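Votance Releases Second-Year Wear Results for Penrose Board Oil

Food-safe finish tested on 1,625 household cutting boards 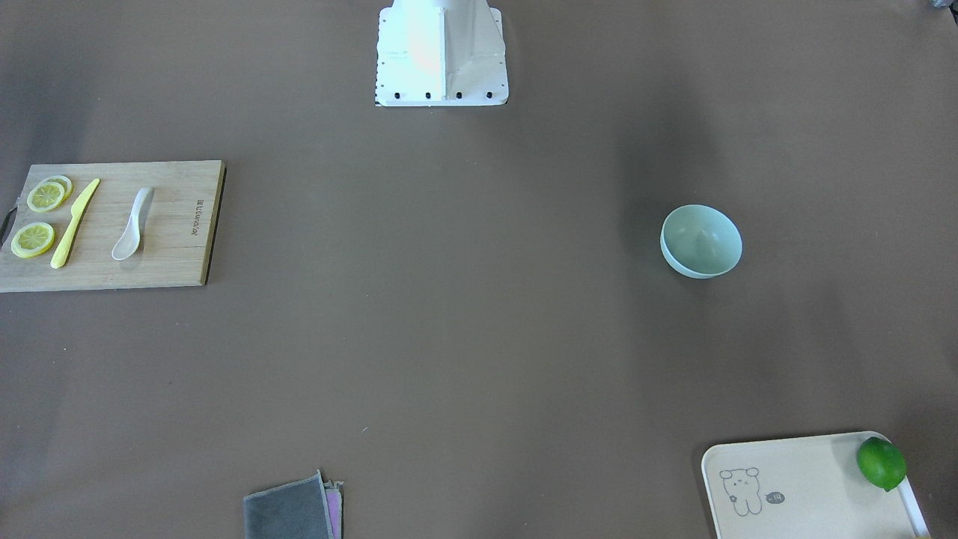
Efa Rosser
Technical Communications Manager, Votance

VIRKTHORPE, November 26, 2023 – Votance, a maker of finishes for kitchen woodenware, has released the second-year results of its household wear study of Penrose Board Oil. The study followed 1,625 cutting boards in regular home use. Of these, 909 were bamboo and the rest were maple, beech or walnut.

Each board was sanded to the same grade, given three coats of oil and left to cure for 70 hours before it was sent out. Households were asked to wash the boards by hand, stand them on edge to dry and apply a fresh coat when the surface no longer shed water. No other care instructions were given.

At the close of the study in August, 1,537 boards were returned in usable condition. Boards were rejected if they had split along a glue line, cupped enough to rock on a flat surface, or been put through a dishwasher. Dishwasher use was the most common cause of rejection.

Bamboo boards took up less oil on the first coat than the hardwood boards and needed a longer wait between coats. Once cured, they held the finish well on the face. End grain was the weak point in all four materials, and the company now advises a fourth coat on the two short ends.

"Most of the wear we measured was at the ends and around the handle cutouts," said Siwan Prothero, head of materials testing at Votance. "The middle of the board gets the knife marks, but the ends take in the water. We have rewritten the label to say so."

The label change applies to all bottle sizes. The oil itself has not been altered. Boards already treated under the earlier instructions do not need to be stripped; a single coat on the ends, wiped off after 20 minutes, is enough.

Votance will also supply the revised instructions as a printed card to retailers that sell boards and oil together. Grurton, which distributes the Penrose line, will include the card with new orders and send loose cards to existing stockists on request.

"Stores were asking us how often to oil a board, and the old leaflet gave a calendar interval," said Rhydian Jarman, product manager at Grurton. "The new card tells people to put a few drops of water on the surface and see whether they bead. It is a better guide for a board that gets used every day."

The full results, with test methods and a table of rejected boards by cause, are available from the Votance technical office.

Trade and press inquiries: Efa Rosser, Votance, Virkthorpe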